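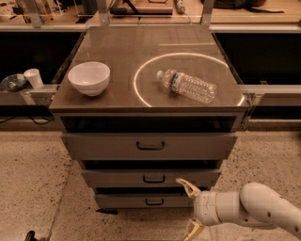 Hala El Fassi
Ingénieure d'essais, cellule Manipulation, projet Kiratach

15/04/2023 — Arrêts de protection sur l'ouverture du tiroir supérieur

Contexte : tâche « ouvrir le tiroir du haut, prendre la bouteille, la poser dedans, refermer ». Bras unique, pince à deux doigts, meuble à trois tiroirs, bol et bouteille sur le plateau. Même réglage que la série précédente, sauf la limite d'effort au poignet, ramenée de 100 à 60 N à la demande de Dirceu.

Résultat : 21 essais lancés, 15 terminés. Les six autres finissent en arrêt de protection pendant la traction, toujours sur l'axe du coude. Aucun choc avec le meuble, rien de renversé. La bouteille n'est pas en cause, les arrêts surviennent avant la saisie.

Relevé des journaux :
L'effort monte régulièrement dès le début de la traction, puis dépasse le seuil d'un coup. La direction de traction calculée n'est pas parallèle à la glissière. L'écart est faible sur le tiroir du milieu, net sur celui du haut. Le tiroir se met de travers et coince.
Après l'arrêt, les doigts restent fermés sur la poignée, bras sous contrainte. C'est le point le plus gênant. À l'acquittement, le contrôleur reprend la consigne en attente et le bras part vers l'arrière sans préavis. Constaté deux fois. J'avais la main sur l'arrêt d'urgence, personne dans la zone.

Première hypothèse : mauvaise détection de la poignée à cause des reflets du plateau. Écartée. Repassé les essais en échec avec une pose de poignée saisie à la main, même comportement. Les reflets perturbent bien l'estimation de la bouteille (plastique transparent, on voit le plateau au travers), mais c'est un autre sujet, à traiter à part.

Deuxième hypothèse, retenue pour l'instant : repère du meuble faux en rotation. L'étalonnage a été fait avant le déplacement du meuble et le fichier n'a pas été régénéré. Conceição confirme que la date du fichier est antérieure.

Mesures prises :
— vidage de la file de consignes à chaque arrêt de protection, avant acquittement (correctif de Dirceu Mendonça, branche Rusisau, pas encore relu) ;
— dégagement en mode manuel uniquement : ouvrir les doigts, reculer, puis acquitter ;
— limite maintenue à 60 N. Ne pas la remonter pour faire passer les essais.

Reste à faire :
Refaire l'étalonnage meuble, puis rejouer les six essais en échec dans le même ordre.
Vérifier le jeu de la glissière du haut, bras à l'écart. À la main elle m'a paru plus dure que les deux autres, sans mesure.
Demander à Arex si la reprise de consigne après acquittement est paramétrable. Leur notice ne traite que l'arrêt d'urgence.

Essais sur le tiroir du haut suspendus jusqu'à la relecture du correctif.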